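Sesard Listings

Short texts about second-hand clothes, with labels

Version of 7th June. Maintained by Meriem Fahmy.

What is inside

Sesard Listings is a collection of 3,000 short texts in English in which people offer used clothes for sale or for free. Each text has a garment type and a few labels for condition, size and fit. I made it because I needed material for a search tool, and the existing collections were mostly written by shops. Shops write "relaxed fit jogger". Private people write "comfy gray pants, knees ok". These are two different languages and a search tool must understand both.

The texts come from Ezzat, a local exchange board, and from the free corner of Andwood. Writers gave their permission through a form when they posted. Texts without the form were not taken.

Files

listings.csv: all texts with labels
test_ids.txt: the 300 texts kept for testing
types.txt: the garment types, one per line
guide.txt: instructions for labelers
changes.txt: what was changed and when

All files are UTF-8. The separator in the CSV is a semicolon, because many texts contain commas. Line breaks inside a text were replaced by a single space.

Garment types

There are 18 types. I tried to keep the names as people say them, so the type is "sweater" and the word "knitwear" is not used. Coats and jackets are separate types, although the writers mix them all the time. When the text gave no help, the labeler took the word of the writer.

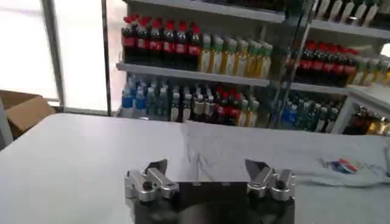 Tabletop in light from the window.

Condition

The condition label has four values: new, good, worn, damaged. It describes what the writer says and not what the garment is really like. If somebody writes "like new, small hole under the arm", the label is damaged. I know that some users of the data will not agree with this. In the February version such texts had the label good, and the two labelers disagreed on them very often, so the rule became stricter.

Words such as "vintage" or "loved" do not change the condition. They are kept in a separate column called tone, which is still incomplete.

Size and fit

Sizes are copied as written. I did not convert between systems. "Medium but runs small" gives size M and fit small. Many texts about pants mention only the length of the leg, and then the size column stays empty and the length goes to the notes column. Please do not read an empty size as an error.

Sweatpants have their own type. At the beginning they were together with pants, but the writers describe them with other words: soft, cuffed, for home, for the gym. Leggings are still together with tights and I would like to split them later. 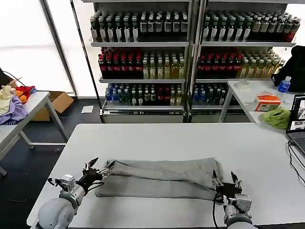 Light gray sweatpants, folded lengthwise.

Known problems

Spelling was not corrected. Some mistakes are useful for testing and some are only noise.

Children's clothes are rare. The labels for them should be used with care.

A few sellers wrote many texts with the same opening sentence. In the test part each seller appears only once, but this rule was not applied to the rest.

Names, street names and phone numbers were replaced by the word REMOVED. If you find one that I missed, please write to me with the row id and I will correct it in the next version.

Use

You may use the data for research and teaching. Please do not try to find the writers. If you use the test part, mention the version, since the condition labels changed.

The labeling was done in Brernix. The export script is not included yet because it depends on an old setup of mine. I am rewriting it.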